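Household chore automation

Household chore automation is the use of machines to do cooking, cleaning, laundry and tidying in the home. Single-purpose appliances such as dishwashers have been common for decades. General-purpose machines that can move from one chore to the next are still mostly at the trial stage.

Small, thin objects are a known weak point. Utensils stored upright in a cup touch and cross each other, so a gripper that closes on one often drags out several. Soft or patterned table coverings add to the difficulty, as they can shift under a load and confuse depth sensing.

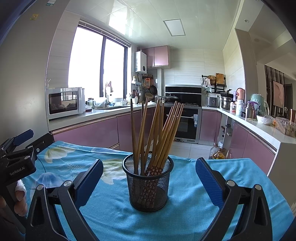 Zeleke, a maker of kitchen equipment, has argued that the problem is overstated, and that most homes would accept a machine that loads the dishwasher and leaves the sorting to people. Critics of this view answer that sorting and putting away take up much of the time spent on kitchen work.

The Cistcombe trial, which opened in January, set 2197 chores for machines in furnished kitchens. Of these, 1057 were finished without human help. Wiping counters and carrying closed containers gave the best results - picking single items out of a bundle gave the worst. A later trial at Stustby used the Vuton arm and a longer list of 3712 chores, but allowed 2 attempts at each, and the results of the two trials are not directly comparable.

Shop-floor work is further along. Parts there arrive in known positions, and lighting and work surfaces can be fixed in advance.

See also: Domestic robot, Robotic grasping, Home appliance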